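Before you ask a supplier for a price, write down the task. I say this first because many small packing rooms do it in the opposite order. They get an offer for a two-arm cell, they like the number, and later they find that the number did not include half of what the job needs.

## How to plan the budget for a two-arm sorting cell

This page uses cable sorting, because it looks simple and it is not cheap. The steps are the same for other soft goods.

### Step 1. Describe the job on one page

Write what goes in, what comes out, and how it lies. A coiled power cord in a clean box is one price level. A box where the cords are tangled and hang over the front edge is another, and you should tell the supplier which one you have.

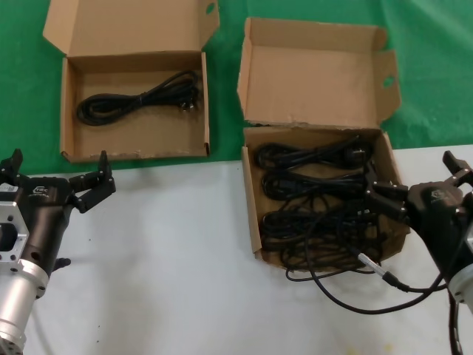

Planning Notes, Issue 2

Give every supplier the same page. When we compared offers from Ekier and Piser, the first had planned for coiled cords only. The second had added engineering days for tangled ones. The totals could not be compared until both had the same text.

### Step 2. Separate the purchase from the running cost

Make two lists. On the first list put:

- arms and grippers
- cameras, at the head and at the wrist
- table, cover cloth and boxes
- delivery and installation

On the second list put spare fingers, operator hours, floor space and yearly service. Ask for the service price in writing. Our offer from Sowa had 800 euros for service, and only in the small text did we see that this was per arm.

### Step 3. Plan for more than one kind of object

Your first product will change. Reserve test hours for soft and irregular items also, even if you start with cables. I reserve 80 hours for tests before we accept a cell, and I put them in the budget as a separate line — otherwise they disappear into "installation". 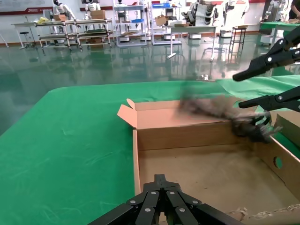 *Moving a soft item above an open box, wrist camera view.*

Check also the room. Measure the space behind the table, the way for carts and stools, and the distance to the next station.

### Step 4. Budget the small things

Cardboard boxes are cheap, but their lids tear and their edges become soft. Decide who replaces them and how often. The same is true for the cover cloth.

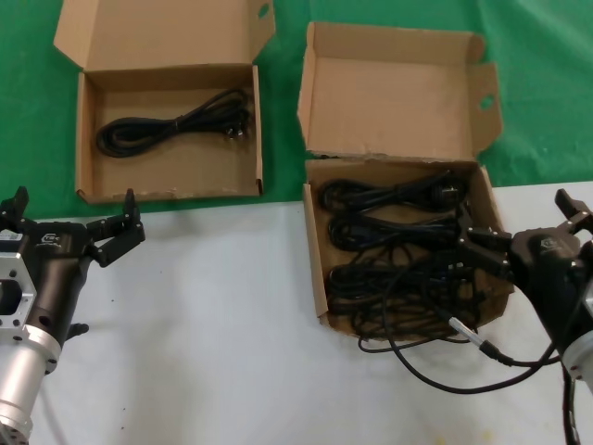 Cable routing on the arms is also easy to forget. Ask if the connectors can be changed by your own people, and keep 2 spare sets in the cabinet. A spare set from Londari took us until September to receive, so order it together with the cell.

### Step 5. Ask for a staged payment

Pay one part with the order, one part at delivery, and the rest after the acceptance test. Write the test in the contract with the page from Step 1 attached. If the supplier wants to change the test later, the price must be discussed again.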